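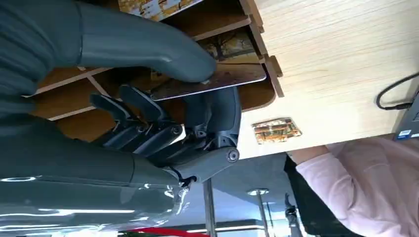
Gernix low-cost handset programme
Progress report to the Prindommont Fund, September 2026

Work under the grant has continued to plan in most respects. The second batch of 382 handsets was delivered to Sernmont and issued to households on the priority list. Setting up took longer than expected, as many users wished to keep their old numbers and the network needed extra proof of address.

Battery life remains the main complaint. Our supplier, Hauksdóttir, has offered a larger battery at no added cost, and 20 handsets fitted with it are now on trial. Returns stand at eight, most of them for faulty charging ports - these have been replaced under warranty.

Spending on repairs is 10 per cent under budget. We ask the Fund's consent to move the unspent sum to printed user guides, which were not costed in the original bid.

The battery trial closes in December and its findings will be sent separately.

Keyvan Bagheri
Programme Manager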